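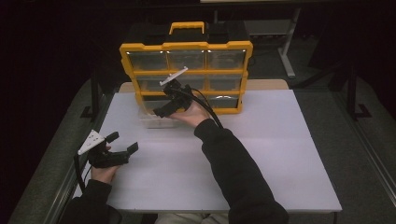 3. Where the Small Things Go

3.1 The problem of the leftover

Every household owns screws it did not buy. They arrive with shelves, curtain rods and cribs, survive assembly, and then have to live somewhere. Earlier work on domestic storage has mostly followed large objects (bicycles, suitcases, the exercise machine) and has treated the small ones as a sort of household dust. Widmer's study of apartment closets in Dalladero gives them a single footnote, in which they are called "residual hardware" and dismissed. We began with the footnote.

Our material comes from 60 households in Bralesbridge, visited once each by Castellanos or Cardoso. Residents were asked to show us where they kept objects smaller than a thumb and to talk us through whatever they found. No one was asked to tidy up beforehand. Most did anyway, and several apologized for a drawer we had not yet noticed. The visits produced 2779 separate items that their owners agreed to discuss, of which 311 could not be identified by any adult in the home. Children did somewhat better, though we suspect them of guessing.

3.2 Three kinds of keeping

We sorted the storage arrangements into three groups. The first, which we call the heap, is a single undivided space: a jar, a cookie tin, or the kitchen drawer that also contains the takeout menus. The heap costs nothing to fill and a great deal to search. Residents who kept one spoke of it with affection until asked to find a specific thing in it.

The second is the packet system, in which items stay in the bags they came in. Its followers are confident people. They point out that the bag itself tells you what the screws are for, and this is true as long as someone remembers which bookcase was the Lehtinen and which was the Sevel. In one home both bookcases had been given away years earlier and the bags had moved house twice.

The third is the divided cabinet. Figure 1 shows the common type: a portable organizer with a yellow and black body, a carrying handle on top and rows of small see-through drawers. Cabinets of this kind are sold on the promise that the owner will be able to see what is inside without opening anything. In practice our residents opened everything. Smoky plastic shows that a drawer has something in it, and on that point most people had no doubts to begin with.

Figure 1. A portable parts organizer with clear, smoky-gray drawers, of the type discussed in Section 3.2.

3.3 The drift of categories

A divided cabinet asks its owner for a theory of the world on the day it is bought. Nails here, picture hooks there, fuses in the one on the left. We had expected these theories to differ from home to home, and they did. What surprised us was how quickly they gave way. Owners described a first season of strict sorting, followed by a long period in which each new object was placed with whatever it most resembled. A wall plug is rather like a pen cap. A pen cap is rather like the foot of a chair. By this route one drawer in a retired bookkeeper's hallway had come to hold wall plugs, pen caps, chair feet and a baby tooth, and she defended the arrangement ably, drawer by drawer, for most of an afternoon.

Abreu has argued that every classification needs a place for what it cannot classify, and that the health of the system can be judged by the size of that place. Our cabinets bear him out. Nearly all had a drawer known as "misc," "other," or, in one case, "Gary." In 5 homes the miscellaneous drawer had a second miscellaneous drawer beneath it, opened when the first was full. When asked how the two differed, residents said the lower one was for things they were less sure about.

3.4 Throwing away

Very little leaves. Residents could readily describe putting an object into storage, but few could recall taking one out for any purpose other than looking for something else. The usual defense was that the item might belong to something important. Antunes, writing on button boxes, calls this "insurance against an unnamed loss," and we find the phrase hard to improve on. One man had kept a short brass pin since October of a year he could not supply. He was certain that the dishwasher would need it. He has since replaced the dishwasher, and has transferred his concern to the new one.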